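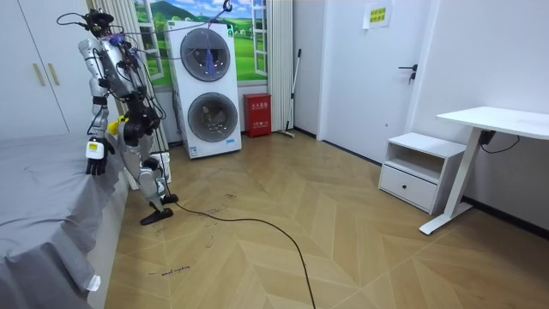
Bedroom with gray sheet and wood floorboards.

Gronen Residences: Leasing and Building FAQ
Last updated 2023-04-21

What does the Gronen development consist of?
Gronen is a mixed-use site with 3,442 square meters of ground-floor retail and office space. The apartments are in two buildings, Stokex House and Zieliński House. Both are reached from the inner courtyard. Vehicle access is from the service road only.

Which unit types are available?
Studios, one-bedroom units and two-bedroom units. Stokex House has no studios. Floor plans are issued by the leasing office on request and show internal dimensions measured wall to wall.

Who manages the site?
Flenedetti manages the apartments, the parking deck and all common areas. Retail tenants have a separate agreement and should not use the residential maintenance form.

What is the minimum lease term?
Twelve months. A renewal must be signed 3 weeks before the current term ends. If no renewal is signed, the unit is listed again.
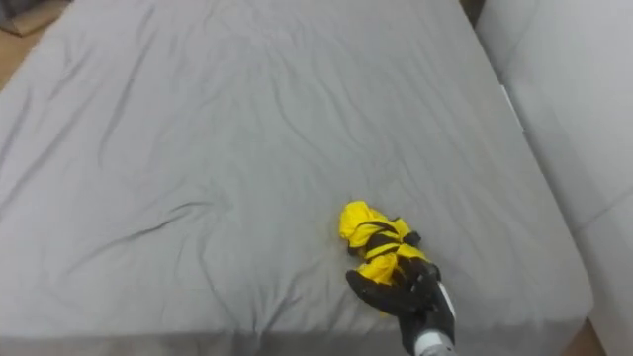

Photo: Hakim Liew / Gronen Residences

Are units furnished?
Both options exist. A furnished unit includes a bed frame, mattress, table, chairs and window blinds. Bed linen, kitchenware and lamps are not included. The inventory is signed at move-in and checked again at move-out.

How is parking assigned?
By unit, at lease signing. A two-bedroom unit may hold up to 2 permits. Other units may hold one. Permits cannot be transferred between tenants. Visitor bays are on the lower deck and are limited to one overnight stay per visit.

Which utilities are included in the rent?
Water, trash collection and heating of common areas. Electricity is metered per unit and billed by the supplier. Internet service is arranged by the tenant. The fiber connection point is in the hall closet.

Can I run a business from my unit?
Desk-based work is allowed. Client visits, storage of goods for sale and signs on doors or windows are not. For small offices on the retail level, contact Ekkachai Petchrat at the commercial leasing desk.

When did the courtyard gate hours change?
In January. The gate now locks at 11 p.m. and opens at 5 a.m. Key fobs work at all hours. Fobs issued before the change do not need to be replaced.

How do I report a fault?
Use the form in the tenant portal and include the unit number. Water leaks and elevator faults should be reported by phone. The number is posted in each lobby, next to the mailboxes.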